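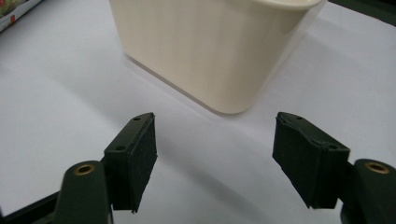

Ji-hoon Ahn wrote in under the February post to ask why I keep fussing with depth thresholds when the policy is learned end to end anyway. If the network can't find the edge of a cream box on a white table, he said, give it more demos and go home.

Fair question, and I owe it more than the two lines I typed back at midnight. Because I did try more demos! I tried 100 of them first and then I tried 300, and the second batch made me feel better for one evening and changed very little the next morning. So let me go through what I've been doing, which is mostly software and mostly boring, and then you can all tell me what I should have done.

For anyone who wandered in from the bread posts (hi, the rye is fine), the project is called Tasis. It's a little stack of Python that takes wrist camera video from a hand-held gripper, works out where the gripper was and how wide it was open at each moment, and trains a policy on the result. The job at the moment is about as dull as a job can be: go up to a plastic container, get the fingers where they need to be, close. I picked it because I thought it would take a weekend.

The part that was wrong

Tasis has three pieces. There's Mikow, which does the camera tracking, there's Wada, which turns tracks into training samples, and there's the policy, which never got a name because I kept deleting it. I spent ages blaming the policy. It would swing in nicely, get close, and then dither, a tiny bit left, a tiny bit right, like somebody trying to parallel park with people watching.

Mikow was the one at fault, or mostly. It looks for corner features and follows them from one video frame to the next, and then a second pass fits a smooth path through all of it. On my kitchen table videos this was lovely. Wood grain, crumbs, a newspaper, there's always something to hang on to. On plain white it has hardly anything. The container is pale and smooth with rounded corners, the table is pale and smooth with nothing at all, and what's left in view with strong, crisp corners is the gripper itself. Screw holes, brass bushings, the edges of the pads.

And those move with the camera. So Mikow would find a nice cluster of features, notice they weren't going anywhere, and report with great confidence that the gripper was standing still. Then a bit of background would show up at the top of the view and it would jump to catch up. I had a path that looked like a staircase and I was smoothing it into a ramp and calling that data.

I plotted one episode properly, no smoothing, and there were 127 features on the fingers. I don't even want to say how many on the table. I closed the laptop and went for a walk.

What I tried, in the order I tried it

1. Turn the smoothing down. This made the plots ugly and the training worse, but at least I could see the steps. I'd recommend it as a way of being sad.

2. Mask the fingers with a fixed polygon. Two polygons, really, one each side, drawn by hand over a still with the gripper wide open. It works while the gripper is open. The minute it starts to close, the pads slide out from under the mask and all those edges come flooding back in, right at the part of the motion I care about most.

3. Make the mask follow the opening width. I already had the width for every moment, so I drew the polygons at 4 different widths and blended between them. It's crude, and I love it. It took one afternoon and it fixed more than the extra 200 demos did.

4. Mask the shadow too. I didn't see this one coming. The gripper throws a soft gray shadow onto the table between the fingers, and it comes along for the ride. There are no hard corners in it, so I figured the tracker would ignore it, but on a surface this plain I'd lowered the threshold so far that it would happily grab on to the fuzzy side of a shadow. I widened the mask toward the middle and put the threshold back up some.
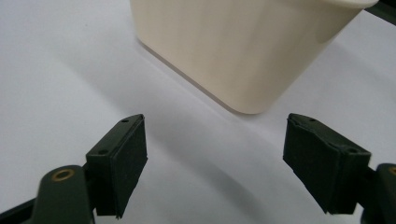 5. Use the bottom of the container. Once the fingers and the shadow were out of the way, the most reliable thing left was the line where the plastic meets the table. It's thin and a little darker than everything near it, and it holds up from most angles. I added a line tracker on top of the corner tracker, borrowed the math from an old lane-finding script (thank you, past me), and let the two of them vote.

Step 5 has a catch, and Ji-hoon will be pleased to hear it. A line tells you how far away you are across it and says nothing about sliding along it. If you come at a flat side head on, you get a good distance and a lousy sideways position. Come in facing a corner and the base bends, so you've got a bit of both directions to work with. The corners on this container are round, so the bend is soft, but it's a lot better than one straight line.

That led to the only change I made in the planner. It used to pick the shortest approach. Now it adds a small cost for approaches where the tracker is going to be half blind, so early on it will drift a little toward a corner view, settle its position, and then commit. On the plots the path has a gentle hook in it. It looks like a mistake and I've had to stop myself from fixing it twice.

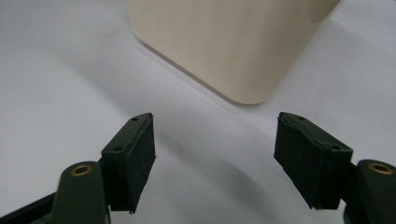

Fingers open, corner in view, plenty of white in between.

So, more demos or not?

Back to the question. I do think Ji-hoon is right in the long run, and if you've got a lab and a bunch of people and a lot of tables, sure, go collect. But my labels came out of Mikow. Every extra demo on the white table went through the same tracker and came out with the same staircase in it, and the policy learned it faithfully, dithering and all. I was paying for the same bug 300 times over.

I re-ran the whole first batch through the new masks overnight and trained on just those 100. Same network, same settings, I didn't touch a thing. The dithering is mostly gone. It still does a little shimmy now and then when it's very close, and I think that one might be the controller, because I'm sending commands faster than I'm getting pictures back and filling in the gaps with a guess. Holtow (the controller side, it's in its own repo, please don't look at the commit messages) has a delay setting I've never measured properly. I typed a number in there ages ago and it has sat there ever since.

Stuff still on the list:

Measure the delay in Holtow for real, with a blinking light or something.

Have Mikow say how unsure it is. Right now it hands over a position and that's it, and Wada has no way to throw out the bad stretches. Even a rough score would help.

Replace my hand-drawn polygons with a proper render of the fingers. I have the CAD files, I just keep not doing it.

Try a tablecloth. I know. My sister suggested it in the first week and I said that would be cheating, and I'm less sure of that now.

The mask code is up if anyone wants it, in the folder called masks_ok_for_now. The polygons are for my camera and my lens, so you'll have to draw your own. Somebody asked last time whether it runs live and it does, the masking costs next to nothing, but the line tracker gets slow on my old laptop and I've been running it on every other picture. If you know a quicker way to fit a line with a soft bend in it, please leave a comment, I've read all the papers I can stand.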